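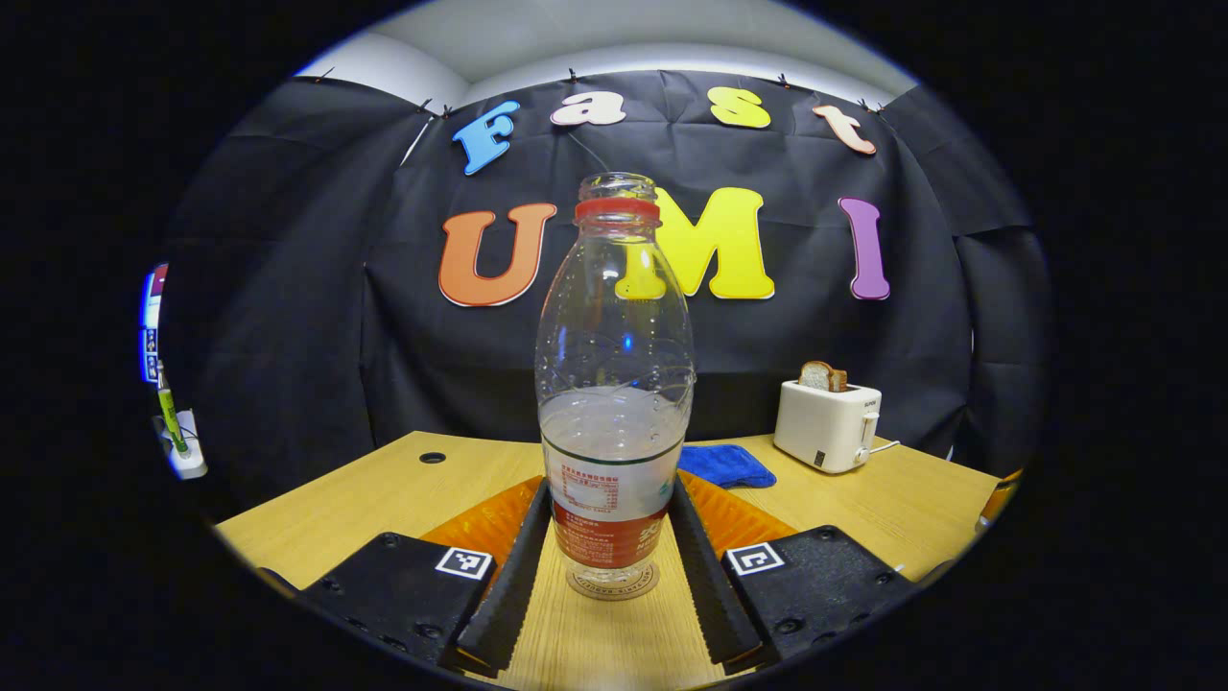 Gripping the bottle at the practice table.

Call for participants: open day with hand-held grippers, Volberg workshop

We are looking for people who want to spend a part of a day with us and move ordinary household things with a hand-held gripper. The open day takes place in December at our workshop in Volberg. You do not need to know anything about robots. Most of our visitors last year came from shops, kitchens, schools and offices, and they did very well.

The work is simple to explain and a little harder to do. You hold the gripper by its handle, you close the two fingers on an object, and you move the object to another position on the table. A small camera on the tool records the movement. The recordings are used by the Kodano project, which teaches robot arms to do the same tasks in a home.

What you will do

After a welcome and a short safety talk you will see a demonstration by one of our operators. Then you take your own place at a table. Each participant makes 13 short tasks, for example to grasp a bottle, to move a cup by its handle, or to bring a folded towel nearer to the toaster. Between the tasks you can rest as long as you wish. Many people find that the wrist becomes tired sooner than they expected, so please do not hurry.

At some tables two grippers are used together. For these places we ask that you have tried one gripper first. It is also possible to come as a pair with a friend or a family member, and in this case please write it in your application.

In the afternoon there is a guided visit to the Pangilinan room, where the robot arms stand. You may ask questions to the engineers during the whole visit. Children are welcome for this part when they come with an adult, but they cannot take part in the recording.

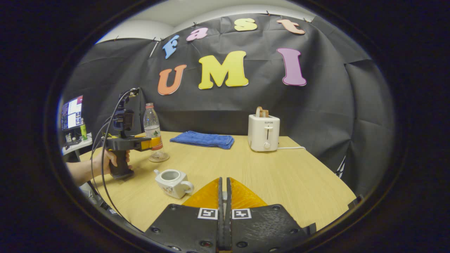
Who can apply

You should be 18 or older and able to stand at a table for one hour, with breaks. A high chair can be prepared if you tell us before. Left-handed persons are very welcome, we have had too few of them until now. You should understand spoken instructions in English. Experience with tools, crafts or video games is nice but it is not asked.

We have 100 places for the recording and a further 276 places for the guided visit only. Please say clearly which one you want.

What we offer

Participants in the recording receive a lunch, drinks, and a gift card from our partner Wonov. Travel costs inside the region are paid back when you bring the ticket. Visitors of the guided tour do not receive payment, and the entrance is free.

About the recordings

The cameras look at the table and the hands. Your voice is not recorded. It can happen that an arm or a part of your clothes is seen, and you will be asked to sign a consent form before you begin. Please leave rings, watches and bracelets at home, or put them in one of our lockers. We want to reach 1000 recorded tasks by the end of the day.

How to apply

Send us the form on this page until 24 November 2025. Write your name, your age, which hand you use, and if you have any difficulty with standing or lifting. We answer every application by e-mail, also when the places are already full. If you cannot come after all, please inform us so that we can give your place to the next person on the list.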